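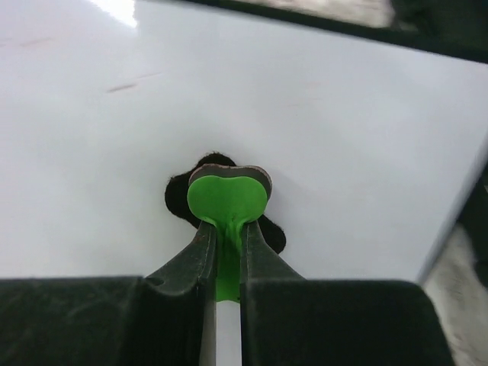 Vol. 6, No. 18

From: list member, Henau
To: small-automation list
Date: November 12, 2021
Subject: Re: Re: Budget for second bench cell, soft parts

The request for next year has to go in soon, so I am answering the questions from the last round in one message. The earlier message is quoted in pieces, with my replies under each one.

> You said you want a second arm from Vidby. Is the arm really
> where the money should go? Our own first cell sat idle for
> most of the spring while we sorted out the fingers.

The arm is the largest line but it is also the one I worry about least. We already run one, we have the spare cables, and the software license covers both. What I under-budgeted last time was everything past the wrist. The new request splits that out into its own section: fingers, finger pads, the wrist camera and its mount, and a line for remaking the fingers when they wear.

The small pieces are the hard ones. With something like the green piece, the wide head sits above the fingertips and the grip is on the narrow stem, which wrinkles when it is squeezed. Our fingers are big blocks for that kind of work. They close well enough on a stem, but they cover a lot of the table in the camera view, and anything lying low next to another piece is hard to reach without touching its neighbor. I am asking for two finger sets this time, the current shape and a slimmer one.

> Who did you get quotes from for the fingers?

Hollex and Dixit. Hollex wants a minimum order of 6 pairs, which is more than we need but would cover replacements. Dixit will make 3 pairs, at a higher price per pair, and will change the tip shape once at no charge if we send the drawing back within 18 days of delivery. I am leaning toward Dixit for the slim set and Hollex for the standard one. If anyone has had either of them miss a delivery date, please tell me before I sign.

> What about the table? We replaced ours with a matte one and
> I would put that in the first-year budget if I were you.

It is in there now. Our top is glossy white and you get a streak of glare at one end of it in the wrist camera. It also shows every mark. There are small brownish smudges on it that I have stopped noticing but that the vision software may not ignore. White is good for contrast under black or bright green felt-like material, so I do not want to go dark. I have put in $600 for a matte white top, cut to size, with a dark edge strip like the present one. A roll of matte film would be cheaper and I would be glad to hear from anyone who has kept film flat for a full year.

> Are you budgeting for parts that overlap? Ours failed on
> stacks long before it failed on single pieces.

Yes, and this is the item I expect to be argued with. When a second flat piece sits right behind the first with the same outline, the camera mostly sees a thin rim. Tan behind green is easy for a person. Black fuzzy material is worse in a different way, as its edge is ragged and the software draws it a little differently each time. I have asked for a fixed overhead camera in addition to the one on the wrist, plus the bracket and a longer cable. If the total has to come down, I would give up the second finger set before I gave up that camera.

> How are you handling labor? We left it out and regretted it.

Setup time is a separate line. Last time it was folded into the equipment cost, and when the equipment came in under the estimate the difference was taken back, setup hours included. I have written it as 3 weeks for one person, starting when the arm is on its stand. Finger changes and recalibration go under maintenance.

Still open:

Delivery. Vidby says April for the arm. The fingers can arrive later, but the stand cannot.

Floor. The second cell would go next to the first one. I have not priced mats and do not know if we need them.

Spares. I have one wrist camera listed as a spare and no spare mount. The mount has been the less reliable of the two for us, so this may be the wrong way around.

Service contract. Left out for the first year. The quote covered travel but no parts, and I could not make it pay.

I can send the spreadsheet to anyone who wants it. Prices from Hollex and Dixit are removed from that copy, but the line items and quantities are all there. Replies to the list are fine, or directly to me if it concerns a supplier.

-- 
Henau bench automation
To leave this list, send a blank message with "unsubscribe" as the subject.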